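Butcher block oil: most of what you read is there to sell you a bottle

I have owned butcher block in two kitchens and one garage, and I've been told at least once to treat it with mineral oil, walnut oil, beeswax, tung oil, coconut oil and, by a man at a hardware counter, bacon grease. Skip the bacon grease.

Start with the schedule. The usual line is once a day for a week, once a week for a month, once a month for life. I did that faithfully on the first top and got a sticky counter that held on to every crumb. My second top got two coats the first weekend and then nothing until water stopped beading on it, which took until December. It looks the same as the first one did, minus the lint.

"Food grade" mineral oil in a fancy bottle is mineral oil. The drugstore sells it in the laxative aisle for a good deal less. If the label says "conditioner," turn it over and read the ingredients before you pay.

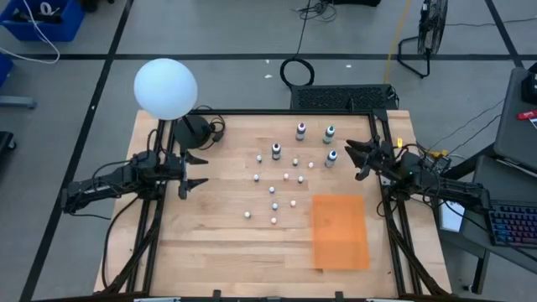 Sanding is where people overdo it. Someone online will tell you to go up to 1000 grit. On a counter you're going to chop on? I stop at 220 and I doubt anybody could pick out the difference with their palm. Very fine paper can also leave the wood so slick the oil just sits there. If you have a burn or a deep stain, start coarser, go with the grain, and sand well past the spot on every side or you'll have a dish in the wood that collects water.

Lemon and salt: it cleans, a little. It takes the onion smell down. It did nothing for a red wine ring I'd left overnight, and neither did baking soda. Sandpaper did.

Vinegar I'd keep for the windows. A drop of dish soap on a damp rag, then a dry towel right after. Don't let anything wet stand at the seams between boards, especially near the sink. Once a seam opens, wax won't close it, whatever the tin says. You need glue and clamps, and on an installed top that's a miserable afternoon.

Csaba Magyar wrote in to ask about hardwax finishes. They hold up fine on a desk or a workbench. For chopping I'd still use plain oil, and I'd wait for a dull patch before buying more of it.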